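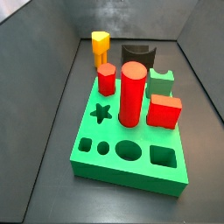

El tablero verde de Wadari, con el cilindro rojo en el centro y el hueco de la estrella a su izquierda.

Por Nisha Bajpai
Julio
62 comentarios · 964 compartidos

Llevaba tiempo queriendo hablaros de este encajable de espuma, porque en casa lo usamos casi a diario y porque varias me habéis preguntado por él desde que lo mencioné de pasada en la entrada de los puzles. Es el tablero grande de Wadari, y cuando digo grande quiero decir que no cabe en el cajón de los juguetes (lo intenté, claro que lo intenté) y acabó viviendo debajo del sofá.

Lo primero que me gustó fue el grosor. Es un bloque macizo, alto, de un verde alegre que se ve desde la otra punta del pasillo, y mi hijo pequeño, que tiene 2 años, lo usa también de mesa, de montaña y de cama para los muñecos. Los huecos son de los de toda la vida: un círculo, un cuadrado con las esquinas suavizadas, una estrella de cinco puntas... La estrella es la difícil, os aviso. El cuadrado grande, en cambio, lo sacó la primera tarde y lo celebramos con palmas y todo.

Las piezas se sostienen bien de pie, y eso da para mucho más que encajar. El cilindro rojo ha sido faro, vela de cumpleaños y abuelo. Y la pieza verde con el corte en semicírculo es mi favorita – la ponemos con la curva hacia arriba y hace de cuna, o boca abajo y ya tenemos puente.

¿Pegas? Alguna. La espuma coge pelusa con una facilidad pasmosa, y si tenéis gato ya podéis tener un paño a mano. Tampoco me convence que haya piezas del mismo verde que el tablero, o casi, porque bajo el sofá se me pierden siempre las mismas. Y el precio: yo lo compré en Botcombe, en la tienda de Nhàn Trương, y me pareció caro hasta que vi cómo aguantaba los pisotones.

Para limpiarlo, agua templada y jabón suave, y a secar a la sombra. Los huecos tardan más – yo lo dejo boca abajo toda la noche sobre el tendedero.

Si os animáis, contadme qué tal se os da la estrella.

Compartir · Guardar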